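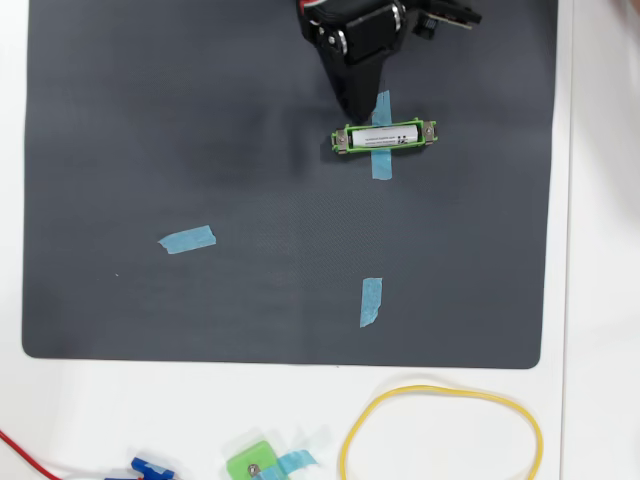
Ishbel Pringle wrote to ask whether she could drop off old batteries without booking first, and whether she had to sort them. She can, and she does not need to sort household sizes. Those are the two questions we get most, so the full answers are given on this page along with the rest.

Where do I take used batteries?
Any Kaltia drop-off point will take them. The main one is at 862 Tapia Road, inside the front entrance on the left. The smaller point at 129 Masteo Street takes household sizes only.

Which batteries do you accept?
AA, AAA, C, D, 9-volt, button cells, and rechargeable packs from phones, laptops and cordless tools. Car batteries go to the counter at Tapia Road, not in the bins.

Do I need to tape the ends?
Tape both terminals on 9-volt batteries and on anything lithium. Button cells should be taped flat between two strips. Clear tape is fine. Ordinary alkaline AAs can go in as they are.
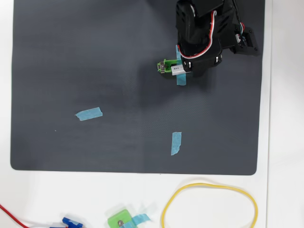 If you run out of tape at home, put each battery in its own small plastic bag. There is also a roll of tape tied to the bin at Tapia Road, but please don't count on it during busy hours.

What about a swollen or leaking battery?
Do not put it in a bin. Place it in a metal can with dry sand or cat litter, leave the lid off, and bring it to the counter. Keep it out of the passenger area of your car if you can.

Is there a charge?
Not for households. Businesses pay by weight and need an account. Ask at the counter for form 1067.

Can you pick them up?
Only from account holders. Pickups are handled by Utodero, and you need at least 2 full buckets.

Can I get my battery back if I drop it in by mistake?
No. The bins are locked, and counter staff don't have the key.

Are you open on holidays?
The bins can be reached whenever the building is open. The counter closes for public holidays, and again for one week in April for stock checks.

Page last updated 2025-12-22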